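首页 招募 规范草案 旧版存档 联系

招人:Flerix 操作规范试行,试读员和现场操作员都要

先说要紧的。Flerix 是我们(Modholm)内部在写的一份机械臂操作和腕部相机采集的规范,草案写到70多条,写的人自己看已经看不出毛病了,要外面的人来用、来挑、来骂。七月开始,名额没满就一直收。急的直接拉到最后看怎么报名。

要两类人。

一、试读员
在家做就行。拿到草案,一条一条读,读不懂的标出来,觉得现场根本做不到的也标出来。不需要会操作机械臂,反而希望有几位完全没碰过的。以前做过质检、实验室安全、设备维修、技术文档的优先。中文要好,英文能看懂术语表就够。

二、现场操作员
来 Mousavi 楼504室,每场4小时,中间休息,休息算在时间里,照付。按草案的步骤操作,旁边有记录员记你在哪一条卡住了、哪一条跳过去了。考的是条文,操作快慢不进评价,这点请放心。做完填一张表,再聊一会儿,散。

有经验没经验都收,分开排。没经验的前一场是培训,培训也付钱。

草案大概管哪些事

摘几段,给你们感觉一下,措辞还会改的:

开机前
——看急停。按一次,确认停了,再复位。不许拿“上一班刚试过”代替。
——看夹爪:指面有没有裂,螺钉有没有松,线有没有被压住。掉漆、轻微划痕只记录,不停机。裂了就停。
——腕部相机开起来看一眼画面。夹爪自己挡掉多少视野,要心里有数,挡住的那一块里有什么,靠腕部画面是不能判断的,必须换别的角度或者人走近看(机械臂停稳以后)。
——臂的活动范围里不相干的东西拿走。文件夹、杯子、谁的耳机,都算。任务要用的物品登记后留下。

操作中
——一个人操作,一个人看。看的人手边就是急停,不干别的,不回消息。
——夹爪往台面或者地面靠近时降速。降到多少由现场负责人写在当班单上,操作员自己不改。
——画面糊了、过曝了、突然黑了:先停,再找原因。不要凭记忆接着做完。
——夹空了可以重来,重来也要记。不许把失败的那几次删掉只留好看的。
——人要伸手进去,先停,说出来,“我进去了”,对方回话才伸。这条试行时吵得最厉害,有人嫌啰嗦。目前保留。

收工
——臂回到停放位,夹爪张开还是闭合按当班单。
——数据文件当场核对能不能打开。打不开的在当班单上写明,不补录。
——异常再小也写。写一行就行,不要写“正常”两个字了事。

个人信息
——腕部相机会录到手、桌面、偶尔录到人。录到脸的片段怎么处理,草案单有一节,请试读员重点看这一节,我们自己吵不出结果。
——录制范围里不放写有姓名、电话、病历、成绩之类的纸。

软件方面,现场用 Tuneo 填当班单和打标记,手机平板都能开,不用提前学,到了教。不喜欢用平板的可以要纸质的,回头有人录进去。

我们希望你

— 看到一条规定会问“谁来做、什么时候做”的人
— 能当面说“这条没用”
— 现场操作员:能久坐也能久站,看屏幕时间长不头晕;戴眼镜没关系
— 年满十八岁
— 守时。迟到了两个人都干等,操作员和看护员是配对排的

不需要:学历证明、简历排版、推荐信。

不太合适的情况(提前讲,免得白跑):现在正受雇于同类标准的认证机构,有利益冲突,请在报名时写明,不一定拒,但会只安排试读。装有心脏起搏器等植入设备的,现场岗请先和我们沟通,试读岗没有限制。

另外招长期的,2个岗位

规范编辑一名。把试行里收上来的意见改成条文。要写过正式的规程或手册,知道“应”“宜”“可”的区别,并且真的会照着区分用。能接受一条写了一周的东西被整条删掉。归 Ghazal Dehghan 管,她负责规范全文。

现场负责人一名。排班、当班单、设备点检、出事第一个到。要有带人在机械臂旁边工作的经验,工业的、教学的都算。有停机权,而且是单方面的,不需要请示任何人,这一点会写进合同。跟 Rosário Marinho 搭班,先一起带几场再独立。

两个岗都是全职,坐班在 Mousavi 楼。薪资面谈,会在面谈前把范围发给你,不让你猜。试用期内也有停机权(有人问过)。

报酬和权利

试读按份结,现场按场结,当场签字,之后转帐。中途不想做了随时走,做了多少结多少,不问原因。意见可以署名也可以匿名,署名的会列在规范附录里。你提的意见没被采纳,会收到书面的理由,短,但会有。

你操作时的录像归规范试行使用,想撤回写一句话就行,已经写进统计表里的数字撤不出来,表里没有名字。

现场,腕部相机视角:

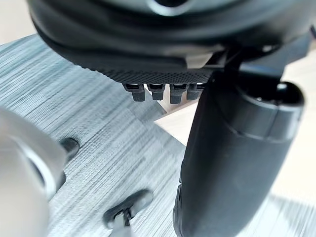
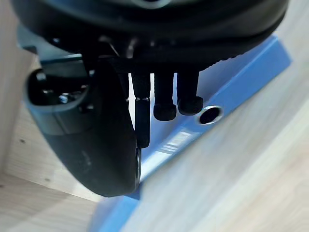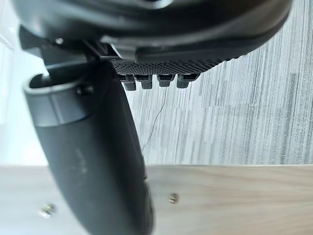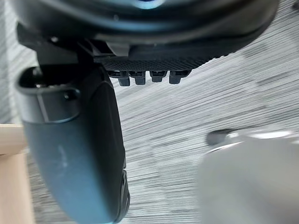
怎么报名

发邮件到招募信箱(页底联系处进),标题写“试读”“现场”“编辑”或“负责人”。正文里写:
1. 怎么称呼
2. 有没有碰过机械臂,碰过的写一句是什么场合
3. 哪些时段能来。上午场九点起,下午场两点起,没有晚场
4. 随便挑上面摘的一条,说说你觉得哪里会出问题。这条最重要,比前面几项都重要

报编辑的再附一段你自己写过的规程,涉密的请先处理掉。报负责人的讲一次你叫停的经历,停错了的也可以讲。

收到都会回。慢的话是人手不够,不是没看到。不用打电话催,前台那边不管这事,问了也白问。

选上的会收到草案全文和一页须知,须知请务必看完在来现场。穿包脚的鞋,长头发扎起来,袖口不要太宽,手链戒指摘下放柜子里,柜子有锁。

以上有改动就直接在本页改。

读者留言

阿辰:“夹爪自己挡掉多少视野”这条能不能写具体点?几张图里上面一大块全是壳子,新手看了根本不知道该看哪。

Rosário Marinho:回阿辰,在改,打算每种夹爪配一张遮挡示意。你来报试读吧。

小满妈:没碰过机械臂,文科,真的能报吗

Ghazal Dehghan:能,标题写“试读”就行。

老邓:喊“我进去了”那条千万别删。我们车间以前靠点头,点头这个东西各人理解不一样的。

qiuqiu_w:现场岗两个朋友能一起排吗?互相当看护员那种

Rosário Marinho:第一场不行,熟人容易跳步骤。后面可以商量。

路过:失败的也要记,赞成。就怕执行起来又变成写“正常”。

Modholm 版权所有|联系我们|隐私说明|返回顶部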